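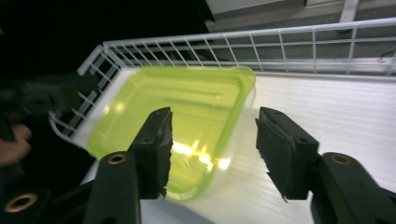 Korkano opens its doors, and its kettle, to writers who have been meaning to get round to it

New reading and writing programme gives women in Arnetcombe a room, a deadline and a modest fee

Korkano, the small literary charity best known for running a poetry night above a tyre shop, is to launch a year-long programme for women who write, used to write, or have a carrier bag of pages under the bed that they would rather not discuss.

The programme is called Flumudex. The name was chosen by members in a vote, has no meaning in any language we could check, and beat "Women's Words" by a margin that surprised the people who had already ordered the banner.

Flumudex will offer 135 places across the year. Each place comes with a seat at a monthly workshop, two one-to-one sessions with a working editor, and a fee of £60 for any piece read aloud at a public event. We are aware that £60 will not change anyone's life. It is, however, £60 more than most of our members have been paid for reading aloud before, and several asked whether it was a mistake.

The idea grew out of a survey Korkano carried out among its own readers and audience members last winter. It drew 796 replies, a good number of them longer than the survey. Asked what stopped them finishing a piece of work, respondents put time first and confidence second. Third place went to "other people coming into the kitchen". The workshops have been planned with this in mind and will be held nowhere near anyone's kitchen. 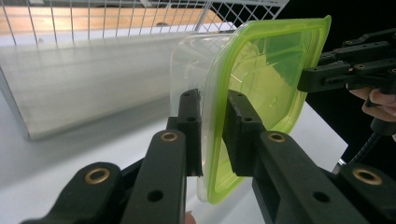
Arnetcombe, September

Workshops will take place in the old reading room at Hedlund House, which has good light, poor heating and a door that locks from the inside. Sessions run from 10.30am to 1pm, with an evening group at 7pm for those with jobs. Children are welcome in the room next door, where there will be a paid childminder and a large supply of paper. Any literature produced in there will be considered on its merits.

The first term looks at letters, diaries and household account books, and at how much of what women wrote down was filed under "miscellaneous" by whoever came along afterwards. The second turns to fiction and the question of who gets to be the narrator. The third is left open, at the request of members who have been on programmes before and know what happens to third terms.

Writing in any language is welcome. Pieces not in English will be read in the original first, with a translation to follow, and audiences will be trusted to cope.

A collection of work from the year will be published by Korkano next summer. It will be a proper book with a spine. Contributors will keep their rights and receive 3 copies each, one of which experience suggests will be lent to a sister-in-law and never seen again.

Applications are open now and close at midday on the last day of the month. There is no entry fee, and no previous publication is needed. Applicants should send up to two pages of anything they have written, finished or otherwise, to Korkano at Hedlund House, Arnetcombe. Handwriting is fine if it can be read by someone who doesn't love you.

ENDS

Notes to editors

Korkano is a literary charity based in Arnetcombe. It runs readings, a lending shelf and a monthly poetry night.

Flumudex is always written with one capital letter. We have had the conversation about all capitals and do not wish to have it again.

Review copies of the collection can be requested from the Korkano press desk, open mornings only.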